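The Dumpling Line at Probert Hall

The kitchen at Probert Hall opens at 20 minutes past five in the morning, and by six the first trays of dough are out of the walk-in. Etenesh Chala has run the place for nine years. She makes one thing in quantity, a filled potato dumpling that people in Dritatdale call a pocket, and she makes it the way her predecessor did, with floury potatoes, egg yolk, salt and as little flour as she can get away with.

Last July the kitchen turned out 3219 of them. In a slow month it is closer to half that.

The potatoes are baked on racks. Chala tried boiling them for a season and went back. A baked potato gives up its water in the oven, and the dough needs less flour to hold together. She splits them hot, lets the steam off for a few minutes and puts them through a ricer onto a steel counter. The yolks go on when the potato has cooled enough to touch. Then she folds it with a bench scraper and stops as soon as it looks like dough.

"If you knead it, you've made glue," she says. "I've made plenty of glue."

The filling changes with the season. In spring it is farmer's cheese with chives. In summer there is sweet corn cut off the cob and cooked down in butter with a little smoked paprika. The winter filling is the one most customers ask about: onions browned for two hours, chopped mushrooms, black pepper and a spoonful of cider vinegar at the end. The mushrooms have to be cooked until the pan is nearly dry or the pockets split in the water.

They simmer for four minutes and finish in a skillet. Chala uses butter for the cheese ones and rendered bacon fat for the mushroom. Nothing goes on top except sour cream, and she will leave that off if you ask.
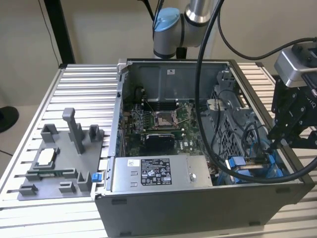

Open tower case with the memory slots and processor socket exposed.

Elis Phillips handles the orders. He came over from a bakery in Wurkow, where he had worked nights, and he still keeps a baker's hours. Wholesale customers get their trays frozen, with wax paper between the layers. Walk-in customers can buy a dozen fresh until noon, and after that it is whatever is left.

Phillips also cooks the staff lunch. Most days it is the broken pockets, fried hard on both sides and served with cabbage. He thinks they are better than the ones they sell. Chala disagrees.

Freezing at home works well enough. Set the pockets on a floured sheet pan so they don't touch, freeze them until firm and bag them. Cook them straight from the freezer and give them two extra minutes. Thawed ones turn sticky and tear.

The shop at 777 Devlow Road sells the winter filling by the pint as well, for people who would like to make their own dough. It is also good on toast, or stirred into eggs. Chala puts it in meatloaf.

She has been asked to open a second kitchen and has said no twice. The oven she has now holds six racks, and she knows where its hot spot is.

More in Food
Skillet Cabbage With Caraway
Three Ways to Use Up Sour Cream
A Better Ricer: What to Look For
The Wurkow Rye, Slice by Slice

Get our recipes by email every month. Enter your address to sign up. You can unsubscribe at any time.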